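Gosselin releases new version of planner for crowded tables

Moncombe – The software company Gosselin has released version 4 of Elance, its motion planner for robot arms which pick small parts from a flat surface. The new version was presented in November at the company's office in Moncombe, in front of users from workshops, schools and two packaging firms.

Elance calculates how an arm should move from its resting position to a part, and how the fingers should come down when other parts lie close to it. Earlier versions treated these two questions separately. The arm travelled to a point over the part, stopped, and a second program then decided on the angle of the gripper. According to the company, this stop has now been removed, and the last piece of the path is planned together with the grip.

"Our users complained mostly about the last few centimetres," said Brigitta Widmer, who leads the planning group at Gosselin. "The long movement was good already. Then the arm came near to the parts and it waited, and sometimes it chose a direction where a finger would touch the neighbour. We wanted to plan the approach as one thing."

The group worked on the change for 20 months. It was first tested in Zarnach, the simulator which Gosselin maintains itself and gives to its customers together with the planner. In Zarnach the same layout of parts can be loaded again and again, with the same light and the same starting position, so two versions of the planner can be compared on equal terms. Users can also change the room, the height of the pedestal or the type of gripper without touching a real machine.

Ms Widmer said that the simulator also helped to find mistakes which had been in the program for a long time. One of them concerned the wrist. When two solutions were equally short, the planner could change between them from one calculation to the next, and the wrist began to turn back and forth. Version 4 keeps the first solution until a new one is clearly better. The limit for this can be set by the user, and the standard value is written in the manual.

Views from the Zarnach simulator, with small parts on a white surface:
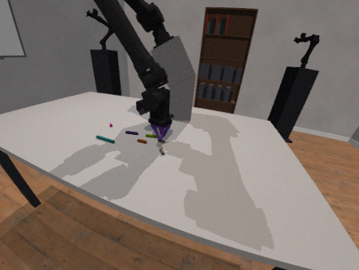
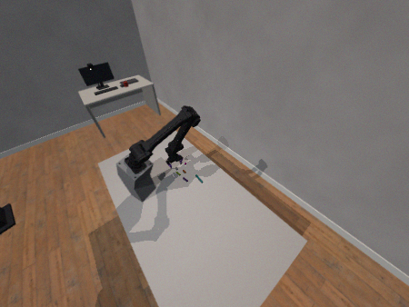
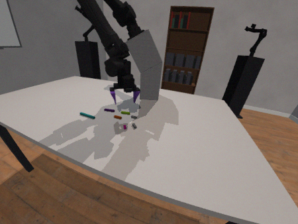
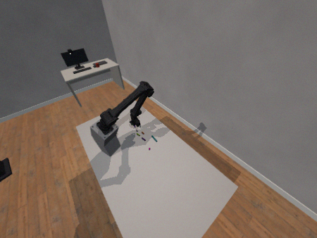
A further change concerns the order in which the parts are taken. Until now Elance always began with the part nearest to the gripper, and this was often a poor choice, as the nearest part can also be the one with the least free space beside it. The new version gives every part a value for free space and a value for distance, and the user decides which one is more important. In a layout such as the one in the last view, the teal stick lies well away from the gripper, while a very small purple piece is right at its lower end. With the old rule the purple piece would always come first. If free space gets the higher weight, the planner may leave such a piece for later and start with one that stands more alone.

The planner can also work now with parts of different length in one layout. Long parts are gripped near the middle by default. For users who want to place a long part upright afterwards, the grip can be moved towards one end, but then the planner asks for a second check of the path.

Not all wishes were fulfilled. Parts which lie on top of each other are still not supported, and several guests at the presentation asked when this will come. Ms Widmer did not want to give a date. She said that the group has a first solution, but that it needs too much time for each calculation and is not ready to be given to customers. Transparent parts are also left out for the moment, because the perception module does not find their edges with enough certainty.

Existing customers receive the new version without extra cost if their contract is still running. New users can try it for 30 days. The files of version 3 can be opened, but the settings for the wrist must be entered again by hand, and Gosselin advises making a copy of the old project first. The manual is ready in English and French, and a German translation should follow in spring.

Gosselin was founded in 1977 as a maker of control cabinets for wood-cutting machines and moved fully to software much later. The company still uses the old workshop building near the station in Moncombe, where it also holds its training courses. The next course on Elance is for beginners, and registration is open on the company's website. Participants should bring their own computer with Zarnach already installed.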